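Kathleen Hayes has been comparing hand-held grippers since the spring, and she warns me before I've got my coat off that she can talk about finger pads until the kettle has boiled twice. She is as good as her word. We had planned on half an hour and I left when it was getting dark, with a page of notes on foam alone and a slice of her fruit loaf in a napkin.

She started out in prosthetics, fitting hands for people, and she thinks that explains most of her opinions. "You learn very quickly that a strong grip is the easy bit," she says. "Anyone can squeeze. I had clients who could crush a paper cup and couldn't pick up a hairpin, and that stays with you when somebody shows you a brochure with a lifting figure on the front in big letters."

When Stirneo asked her to compare three pairs of grippers for its small-objects work, then, she put the weights and the boxes to one side and went for the sort of thing you find on a dressing table. The candidates were the Celard, which is the cheapest and the lightest, the Bettencourt, which she calls the saloon car of the group, and a newer pair from Iveo with a softer finger. Each pair got 86 attempts on every object, done over 2 weeks in November, always by the same operator and mostly before lunch, when everyone's wrists were still fresh.

A make-up brush became her favourite test. It is thin, it tapers, the handle is slippery, and if you take hold of it too near one end the whole thing swings round on you like a compass needle. Getting it off a flat table is one job, she says, and managing it around a pot is quite another, and a gripper that is lovely at the first can be hopeless at the second.

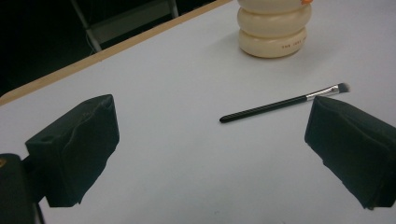
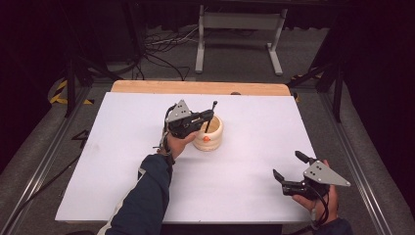

Aoife Ó Néill sees it differently, and said so over the phone the next morning. In her view the finger pads get far too much of the credit, and what people are really comparing, half the time, is how tired the operator's hand has become. She would have liked every session cut to 45 minutes and the order of the pairs shuffled each day, and she reckons the Celard would have come out a good deal better for it.

Kathleen laughed when I rang back to pass this on. "She's right about the order, and I've told her so," she said. "We did all the Celard runs first, when we were still finding our feet, and I wouldn't do it that way again. But I don't think she's right about the pads. You can feel it through the handle — a hard finger touches the brush and pushes it away, and a soft one gives a little and lets you settle."

Soft fingers have their own troubles, mind you. The covering creases, and it wears at the corners, and she found that a worn corner will drag on the table just as you're trying to slide underneath something. She kept a little tin of spares and a notebook saying which had been changed and when, and she would urge anybody starting a comparison like this to do the same from the very first morning (she began on the fourth, and still minds).

Then there is the cable, a subject on which she is surprisingly fierce. The Bettencourt's is stiff enough to tug at the wrist whenever you turn your hand over, and she believes it cost that pair several good pick-ups that had nothing to do with the jaws at all. A softer lead, clipped further back along the arm, cured most of it in an afternoon.

So which would she buy? She took a long time over this, and cut me more loaf while she thought. For someone with 650 pounds to spend and plain, chunky objects to pick up, she would say the Celard and no regrets. For brushes, pens, anything narrow, she'd save up for the Iveo and put a few sets of pads on the same order.

"I'd want to try them on cloth next," she told me at the door. "Handkerchiefs, socks, that sort of thing. Aoife has already offered to draw up the timetable, and I've said yes, as long as I get to choose the socks."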